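### 3.2 Print Sequencing and Viewer Recall

The second study dealt with the order in which photographs are hung. Whiteley and Paquette had proposed that viewers remember a still life better when it follows a portrait than when it follows another still life. Their test used projected slides, and the result has not been repeated with framed prints on a wall.

We hung 88 prints at the Tredstead gallery in June, divided into four rooms. Each room held works by a single photographer and was lit to the same level. Wall labels gave only the title and the printing process. Prints were spaced evenly, with the center line of each at eye height for a standing adult. The order within a room was changed overnight according to a schedule drawn up before the opening, and gallery staff were not told which order was under test.

Subjects were coded as portrait, landscape, interior or still life. Clothing shown without a wearer was coded as still life (Figure 3), in line with the Dawber scheme. Two coders worked separately, and a third settled disagreements.

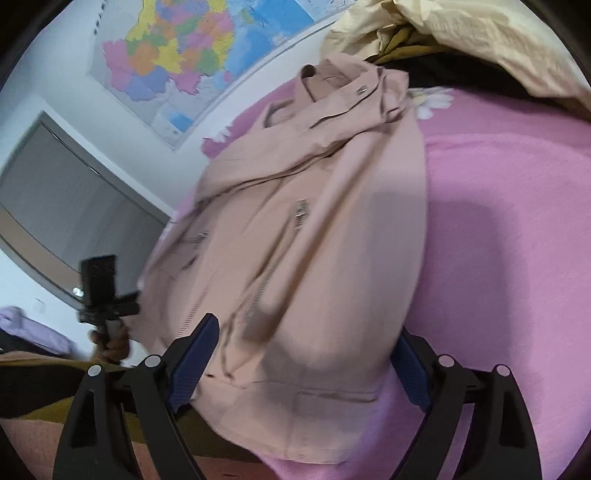 **Figure 3.** Pink zip-up jacket on a bed blanket. Coded: still life.

Visitors who agreed to take part – 300 in all – walked the rooms at their own pace and then completed a recall sheet at the exit. The sheet asked for a short written account of any print they could remember, with no prompts and no thumbnails. Accounts were matched to prints by a coder who had no access to the hanging schedule. An account that fit more than one print was left out of the main analysis and kept for the check reported in Section 4.

Order had a clear effect in the two rooms that mixed portraits with still lifes. In the landscape room it had none. The fourth room is harder to read: its door was propped open during the afternoons, and many visitors entered from the wrong end, seeing the prints in reverse. We report that room separately and draw no conclusion from it.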